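Small languages need bad novels too

Felicja Baran
12 Mar 2026

I finished a truly dreadful detective novel in December and I haven't stopped thinking about it since. The plot made no sense, the inspector was forever lighting his pipe in the rain, and I guessed the murderer by the end of the second chapter (it was the pharmacist). It was also the first crime story I had ever read in Cullar, which is my grandmother's language and, on a good day, mine.

If you grew up with a big language you may not see why that mattered so much. You have always had rubbish to read. You had it in piles at the dentist's and on the shelf in the holiday cottage, and you got fast and careless and fluent by reading it. We had poetry. We had three collections of folk tales, a very long historical novel about the salt road, and school editions of the same poems with the hard words explained at the bottom. All of it was worthy and I loved perhaps a third of it. The rest felt like visiting an elderly relative in a stiff collar.

I know why it happened. When there is money for only a handful of books a year, people want every one of them to count. The Billivel fund, which pays for most of what gets printed in Cullar, asks applicants to explain the "lasting cultural value" of the work. Try filling that in for a book about a vet who falls in love with her landlord! I have tried, as it happens, on behalf of a friend, and we were turned down in two polite sentences. 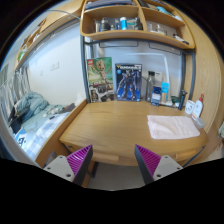

And so the writers learn what is wanted. They write about villages, and grandmothers, and the loss of the language itself. I have done it too – my first book was 113 pages of a woman looking out at an orchard and remembering words for types of frost. People were kind about it. An old teacher of mine cried at the launch. But I don't believe a single person stayed up past midnight to find out what happened to the orchard.

The detective novel was different. It was put out by Szulc, a tiny press that used to do calendars and wedding invitations, and they printed 3,000 copies, which everyone told them was mad. I have no idea what they sold. What I do know is that my cousin, who hasn't opened a book in Cullar since school, rang me up to complain about the ending. She was furious. We talked for an hour about whether the pharmacist could have got to the bridge in time, and it was only after I'd put the phone down that I noticed we had done the whole thing in Cullar, including the rude bits. Normally we slip into the big language as soon as anything gets interesting.

There was a sniffy review in Riltell, of course. The reviewer found the prose "borrowed", full of expressions lifted from translated thrillers, and he was right. People in it say things no Cullar speaker has ever said. But where were they supposed to come from, these expressions? We have eleven ways of saying the hay is ready and no settled way of saying "drop the gun". Somebody has to make one up and look a bit silly doing it, and then the next writer can use it or find a better one.

I can hear my older colleagues groaning. They spent decades proving that ours was a proper literary language, in years when that was a brave thing to claim, and now I turn up asking for pipe-smoking inspectors. I do understand. I'm not asking anyone to stop writing the good books, and I'll go on buying them (and finishing most of them). I would just like the fund to set aside a little each year for things with no lasting value at all. Romances, ghost stories, something with a spaceship. A football novel for the boys who sit at the back when I do school visits and ask me how much I get paid.

My friend, meanwhile, has taken her vet and her landlord to Szulc. I've read the manuscript. There's a scene with a goat that goes on far too long, and I wouldn't cut a word of it.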